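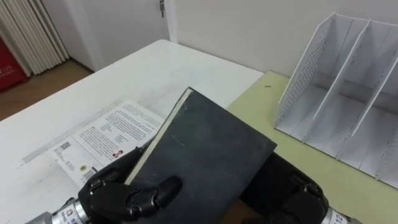

Figure 3. Matte dark gray cover with pale scuffs and light scratch marks.

4. What graders mean by "worn"

The trouble with the word "worn" is that everyone who handles books for a living is sure they know what it means. The Hillow lending collection has used it as a condition grade since it opened. So has the collection at Brullstead, whose staff regard Hillow's use of it as reckless. When the two catalogs were merged under the Tusach system, 164 hardcovers held by both places turned out to carry grades that could not be compared, and the project described in this paper began as an attempt to settle the matter over a single afternoon in August.

4.1 The scale

We started from the Huet scale, which has 13 steps running from "as issued" to "withdrawn, sentimental." It was written for booksellers, and it shows. The upper half of the scale draws very fine distinctions among books that look new, while the lower half passes from "sound" to "poor" with the speed of a person who has lost interest in the stock. Lending collections have the opposite problem. Almost nothing they own looks new, and almost everything they own is worn in a way that somebody, usually the last borrower, considers perfectly normal.

Dark matte covers gave the most difficulty (Figure 3). Glossy boards tend to hide light rubbing until the book is tilted toward a lamp, and patterned cloth hides it more or less forever. A plain charcoal cover hides nothing. Pale scuffs that would pass without comment on a tan binding read as damage on a dark one, and graders at both sites marked such books down a step or more for what amounts to bad luck in the choice of color. Page edges pulled the other way. A cream page edge was widely taken as a sign of honest age, and several graders admitted to being lenient when they saw one. Cream paper is also sold new. We pointed this out and were thanked for it, and the grades stayed where they were.

4.2 Disagreement between sites

Brullstead graded lower than Hillow on nearly every dark cover and higher on nearly every light one. We first put the gap down to training. The training documents, once located, were the same document. Hillow's copy had lost its last page, where the guidance on scratches was, and had been working from memory since 2000. The memory was a generous one.

A second source of disagreement was the question of what a scratch is. Hillow treats a mark as a scratch if it can be felt with a fingernail. Brullstead treats it as a scratch if it can be seen from a normal reading distance, a phrase that its own manual leaves undefined and that its staff interpret according to their eyeglasses. Under the Hillow rule most light marks are scuffs. Under the Brullstead rule most scuffs are scratches, including a few that were removed with a soft cloth during the discussion.

4.3 Handling and height

Reviewers of an earlier draft asked whether grading posture might matter, and we are obliged to report that we had not thought of it. Grading at Hillow is done seated, with the book resting on the table. At Brullstead it is done standing, with the book held up and turned. A standing grader sees the cover at more angles and sees more of the marks on it. A seated grader sees the cover at one angle and sees lunch approaching.
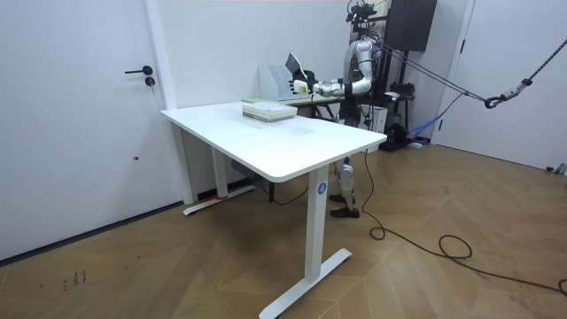 Figure 4. White standing desk with rounded corners, in a room with chevron parquet.

Furniture suppliers are enthusiastic about standing work and will supply reasons for it on request. Our interest was narrower. A pale desktop makes a dark book easy to look at and a pale book hard to look at, and a desktop with any shine to it (Figure 4) can add reflections of its own. Neither site's manual mentions the table at all. Both manuals devote a full page to the correct pencil.

We asked the graders to swap postures for the second round. Hillow's grades fell slightly on standing, and Brullstead's rose slightly on sitting, which is the result one would hope for. The effect was smaller than the effect of the missing page, however, and much smaller than the effect of telling graders that their figures would be shown to the other site. Once that was known, agreement improved sharply and enthusiasm declined.

4.4 Recommendations for the merged catalog

For the reasons above we propose dropping "worn" as a grade and recording cover marks, corner damage, and binding strength separately. Cover color should be entered beside the cover grade so that dark books can be compared with dark books. A scratch should be a mark that can be felt. Brullstead has accepted this wording subject to a footnote, and the footnote is now longer than the wording.

The Tusach record has room for two condition fields. We have proposed three, and the request is pending.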